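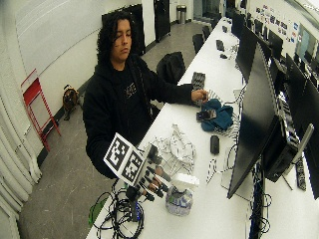 January 29, 2024
By Somtochukwu Ibrahim

Cloklow is a site for people who love TV dramas and want to talk about them episode by episode. We started in July with one recap of Conder, the harbor-town detective series, and now have 953 recaps up, plus 60 longer essays on pilots and finales. I still write most of the Conder ones - I can't help it, that second season is so good! Spoilers stay below the first paragraph, always. Kavunberg recaps go up Monday night, Coste on Thursdays.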